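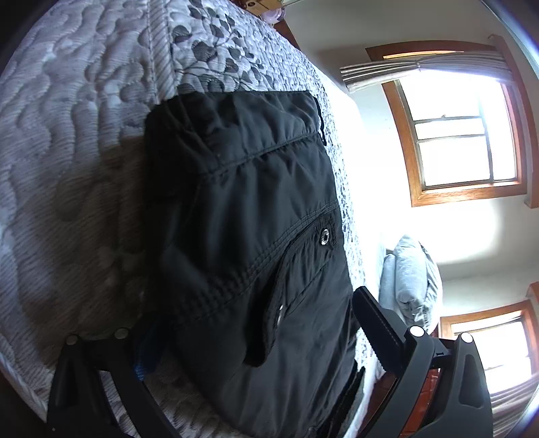
Black nylon-like one, bed in the spare room. Zip pocket, two silver snaps on the flap.

Doing the winter things this afternoon. Everything that lives on the hooks in the hall goes on the bed first, then gets sorted from there. Thread as I go.

The bedspread is the grey and white quilted one with the leaf border. It takes a beating on days like this but it washes well. Thirty degrees, no softener, over the bannister to dry.

Pockets first. I once put a parking ticket and a biro through a hot wash and I am still finding blue on pillowcases.

So far from the pockets: bus tickets, a cough sweet, a key I don't recognise, and a receipt from Trudden for picture hooks.

Snaps done up and zips closed before anything is folded. An open zip snags whatever is next to it in the bag.

For anything nylon I fold the long sides in and roll from the bottom. Crinkles don't matter. It was crinkled when it went on the hook.

Someone asked about vacuum bags. I had the Stalletti ones for two winters and the valves went. Now I use a plain zipped storage bag, 48 litres, and kneel on it.

It goes under the bed on the window side. The other side has the suitcases and the box of curtains from the old flat, which I am not opening today.

Label on the end, facing out. Masking tape and a marker. Last year I wrote "misc" on three bags and had to open all of them in February to find one pair of gloves.

Wool is separate. Jumpers get washed and dried flat, then go in the drawer with cedar blocks. That will be tomorrow's job at this rate.

Charity pile currently stands at two scarves and a fleece from Skestis with a broken zip. I've taken the fleece back out. They might not want it with the zip gone, so it can be a gardening fleece.

Tea break. Half past three and I can see most of the hall floor.

If anyone knows a way of getting old sticky label off a plastic storage box, please reply. I've tried hot water and washing-up liquid.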